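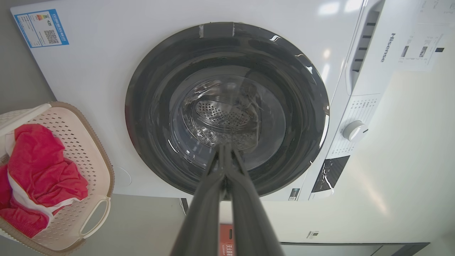
The gripper in front of the washing machine door. The laundry basket is on the left.

How does a robot do the laundry?

Most people can load a washing machine without thinking very hard. You pull the door open, push the clothes in, shut the door and choose a program. A robot has to be taught every part of that. In this article we look at a kit called the Tillach Laundry Arm, which is made for schools, clubs and small workshops that want to try it.

What is in the kit?

The kit has a robot arm, a gripper, a small camera, a control box and a practice book. The arm is bolted to a heavy base so that it does not tip over when it reaches out. You do not get a washing machine. The arm is meant to work with the one you already have, as long as the door is at the front.

A gripper is the robot's hand. The one on the Tillach arm has two long fingers that get narrower toward the tips. Your own hand has four fingers and a thumb, and each one bends in several places. The gripper's fingers do not bend at all. They can only move closer together or farther apart, so the robot picks things up the way you would with a pair of kitchen tongs.

How does it see?

The camera sits at the wrist, just behind the fingers. Wherever the hand goes, the camera goes too. When the fingers move toward something, the camera gets a closer look at it.

Look at the picture again and you will see how this works. The fingers come up from the bottom, and the big round door is straight in front of them. You can see through the glass to the metal drum, and there are small holes in the plate at the back of it.

Glass is hard for robots. It lets light through, but it also bounces some light back, like a weak mirror. In the picture there are faint reflections of the room lying over the drum. You know that the room is not inside the washing machine. A computer only has the colors and shapes from the camera, and it has to learn which ones belong to the drum and which ones are reflections. The dark rim around the glass is shiny as well, and it has white streaks of light on it.

How does it learn?

The Tillach arm learns by being shown. A person holds a control handle and moves the arm through the job. The control box saves what the camera saw and how the arm moved. Doing this once is called a demonstration.

One demonstration is not enough. The basket might be farther away next time, or the shirt might be folded a different way. The control box comes with 1363 demonstrations already saved, and 698 of those are only about picking up clothes. You then add your own, so that the arm gets used to your room and your machine. The practice book asks for 61 of them before you let the arm try alone.

Neville Oakley wrote the practice book. He tells beginners to start with the door and leave the clothes until later. A door swings along the same path every time. A sock can land in any shape it likes.

Why are clothes so difficult?

Think of a wooden block. If you pick it up, it is still the same shape. Now think of the red-pink piece of clothing in the basket in the picture. It is crumpled, and parts of it are hidden under other parts. If you lifted one corner, the rest would hang down and change shape. The white parts that show along some of the folds might be trim, or they might be a lining. It is hard to tell from one side, even for a person.

The robot does not need to know what kind of clothing it is. It needs to find a fold that sticks up, put one finger on each side of it and squeeze. Then it lifts slowly. If the fold slips out, it lets go and looks for another one.

The basket matters too. The arm has to reach over the rim without bumping it, and a light basket can slide when it is pushed. The kit includes a rubber mat to go underneath.

What about the knob?

Many washing machines, like this one, have a round knob for choosing the program. The fingers close on both sides of the knob, and then the wrist turns. The tiny words printed around a knob can be difficult for the camera to read. In the practice lessons, a person chooses the program and the robot only loads the clothes. There is a knob lesson near the end of the book for groups that want more of a challenge.

Is the kit any good?

We tried it for two weeks in our workshop in Grallholm. The arm learned to open the door quite quickly. Loading clothes took much longer. Towels went well, and so did T-shirts. Socks were the worst, and it often picked up one and left the other behind. Thin shiny fabric slid out of the fingers.

The arm is slow. A person can fill a machine in less than a minute, and the arm needed most of a lesson to move one basket of clothes. It is also fairly quiet, so a class can talk while it works.

The practice book is clear and has good drawings. The screws in the base are stiff, and you will need an adult to tighten them. We would have liked a longer cable on the control box – ours only just reached the table.

There is a smaller kit called the Breltitz Hand, which is a gripper on its own with no arm. It costs less and is fine for learning how to grip, but it can't reach into a drum.

Staying safe

Always have an adult with you when the arm is switched on.
Stand behind the line on the floor mat.
Keep long hair and loose sleeves away from the arm.
Never climb into a washing machine or put your head inside one.
Press the red stop button if anything looks wrong. You won't break the robot by stopping it.

Words to know

Gripper: the part of a robot that holds things.
Drum: the round metal part of a washing machine where the clothes go.
Demonstration: showing the robot how to do a job one time.
Reflection: light that bounces off a surface so that you see a copy of something in it.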